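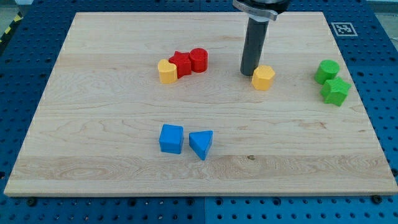

Shape blocks on the maple board, activity room.

Lyons Play Library
Minutes of the June meeting

The meeting opened at 6:30 p.m. in the activity room. Minutes of the previous meeting were approved with one correction: the shelving came from Stemton, not Tridell.

1. Shape blocks
The group looked at the plastic blocks laid out on the maple board. The hearts, stars, cylinders and hexagons are easy to tell apart, and the bright colors were liked. One member asked whether the stars are too pointed for the toddler table. Agreed to keep them on the older children's side for now and look again in the fall.
Agreed that blocks go back in the bins by shape. Sorting by color was tried in spring and parents found it confusing at pack-up.

2. Boards
The maple board is heavy but does not slide. There was a request for 2 more in the same size. Pununent has quoted for maple and for beech – maple preferred, as before. The small dark knot near the front is part of the grain and needs no sanding. Boards are to be wiped with a damp cloth and never soaked.

3. Budget
The yearly allowance for equipment is $4,000, of which $1,596 has been spent. The boards were approved, provided delivery is included in the price. Replacement bin lids were put off to the next meeting.

4. Storage
The lower cupboard door still sticks. Tridell will be asked to come back and plane it. Puzzles with missing pieces are to go on the top shelf with a note inside the box.

5. Other business
Longer summer hours were discussed – no decision.

Meeting closed at 7:40 p.m.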